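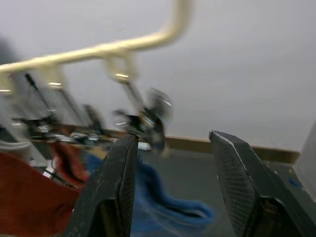

Week 8 handout - Choosing a gripper kit

Kit under review: Pellen two-finger, wrist camera version. Sold thru Presorico. We have it on loan till July so use it.

What you get in the box
Gripper body, two fingers, spare pads, wrist camera and bracket, one cable. No force sensor at this price. Add-on is 400 extra, skip it for now.

Pads
Mesh-textured, dark, good on cloth. Towels fine. Thin cotton slips if you only catch one layer. Pads are glued, so a swap means heat gun plus 208 for the pair if you ruin them. Ask first.

Fingers
Black finish scuffs quickly on the tips. Cosmetic. Doesn't change the grip, do check the tips still meet square before each session.

Camera
Sees both fingertips at all times, handy for lining up on a fold. Fast wrist moves = blur. Slow down before you grab, or take the frame after the arm settles. Your fingers-in-view area is dead space, mask it before you run anything on the images.

Price
944 for the kit. Ibarra version is cheaper but no camera, and you would have to make your own bracket. Plidthorpe rents by the week, see the sheet on the door.

To do before next class
- read the pad section of the manual (short)
- write half a page: would you buy or rent for a cloth folding job, and why
- bring you own cloth, at least two thicknesses

Hand in on paper, Wed 10 April.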